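We use cookies to improve your experience on this site. By continuing to browse you agree to our use of cookies. Accept | Manage preferences

Enriquez wants the Filipino vote heard in Norkthorpe

JAYSON Enriquez has been knocking on doors in Norkthorpe since March, and he says the question he hears most often is whether he is selling solar panels.

"I've got the clipboard and the polo shirt, so fair enough," he said. "Once I say it's for council they usually give me five minutes."

The Breslow Ward candidate is running as an independent for the seat left open by a retirement. He is a former bus driver and a past president of the Dalisay Association, the Filipino community group that meets in the old scout hall behind the shops. If elected he would be the first councillor of Filipino background in the ward.

He does not want to be known only for that.

"People at church are proud and I'm grateful for it," he said. "But the footpath on Haltico Street is broken for everybody. The lady who fell there in winter was Greek."

Enriquez spoke to us over coffee in the association's kitchen, where a rice cooker was going for the seniors' lunch. He moved to Norkthorpe 15 years ago with his wife and two daughters and drove the hospital route for most of that time. He said the job taught him which streets had no shelter and which stops older passengers avoided after dark.

His platform is short. He wants translated rates notices, a later closing time at the library and a written timetable for footpath repairs. He also wants the council to restore the small grants it used to offer cultural and religious groups, which were folded into a single regional fund last year.

"The form for the regional fund is 6 pages before you get to the budget," he said. "Our people who run the language class are nurses. They finish a night shift and then they're meant to write a strategic statement."

The association is now paying for the Saturday-style language school and a homework room out of membership fees and food stalls. The computers in the homework room are second-hand and are kept going by his campaign manager, Jomar Abella, who teaches a basic repair class there for teenagers.

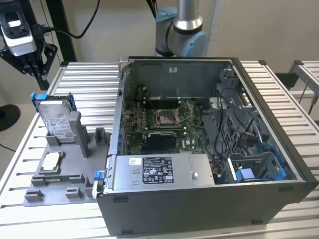 A narrow margin

Abella, who also ran the numbers for the last campaign in the ward, said the seat was decided by 571 votes and could go to any of the 5 candidates this time.

"Preferences will do it," he said. "We've been telling people to number every box. A lot of first-time voters think one tick is enough, and then the vote doesn't count."

He has organised sessions on how to fill in the ballot paper, in English and Tagalog, and said other communities had asked to sit in. Both the mosque and the Greek club sent people to the last one.

Enriquez has not done a deal on preferences and said he would not recommend an order until he had met each of the others. He was critical of one rival's pamphlet, which described the grants as "handouts", but declined to name the candidate.

"I rang and left a message. I'd sooner talk about it over a cuppa than in the paper."

Asked about parking near the station, he said he had no position yet – he wanted to see the traffic study first. On the proposed sale of the Breslow depot he was more definite. He opposes it, and said the land should be kept for a community centre with rooms any group could book.

His elder daughter has been helping with letterboxing after school. The younger one has refused.

"She says I can't even find the remote, how am I going to run a council," he said. "I told her it's only one vote at the table."

Ballot papers go out by post next month.

Get our community newsletter in your inbox every week. Enter your email address to subscribe. You can unsubscribe at any time.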